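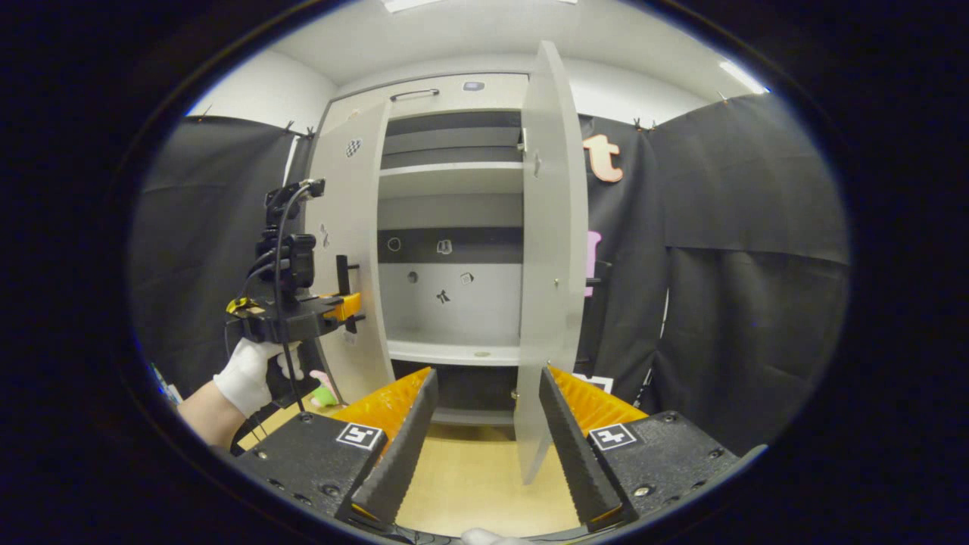
A white cabinet with both doors open, black curtains behind.

I have a theory that you can tell how long somebody has lived in a place by what happens when they open a cupboard. First year, there's air in there. By year ten you open the door with one hand and hold the other one out to catch things.

We've been in our apartment for 17 years, so you can imagine.

What I want to argue for, and I know this is going to annoy some of my friends, is the half-empty cupboard. I mean a real one, with a shelf you could put something on tomorrow without moving four other things first. I think we've all been talked out of it. Every article on storage I read is about fitting more in (stacking bins! racks on the inside of the door! little tiered steps for the spice jars!) and I've bought into most of it at one time or another. I once spent 59 dollars on a set of Gikeletti shelf dividers, and what they did was let me keep every towel I've ever owned, standing up.

My neighbor Patricio Casado disagrees with me completely. He says an empty shelf is rent you're paying for nothing, and he has a point, because rent here is no joke. But then I watched him look for a flashlight during the power cut in March. He owns several. We ended up using my phone.

The thing is, a full cupboard costs you something too, only you pay in tiny amounts. You pay when you buy a second jar of cumin. You pay when you can't face putting the good pan away, so it lives on the stove, and then it's greasy, and then you don't want to cook with it. I'd bet a fair bit of the bickering in our house over the years has been about one cabinet in the hallway and who put the vacuum bags in front of the light bulbs.

So on a Thursday night a while back, with nothing on TV, I took everything out of that cabinet and put it on the floor. I didn't have a system. I've tried systems, and they always seem to want you to buy labels. I just put back whatever I could remember using, and stopped when the shelves were about half full. The rest went into boxes by the front door, where my husband walked around them for a week and asked for exactly one thing back, a Bimness extension cord, which was fair enough.

I do get the other side. My grandmother kept string, and jars, and the paper from presents, and she'd lived through times when you were glad of string. I'm not going to stand here and call that clutter. If you live far from a store, or money's tight, a packed pantry is plain good sense. My complaint is with people like me, who live two blocks from a supermarket and keep 4 bottles of white vinegar.

The hallway cabinet still has its empty shelf, by the way. My sister came over, opened the doors and asked if we were moving out.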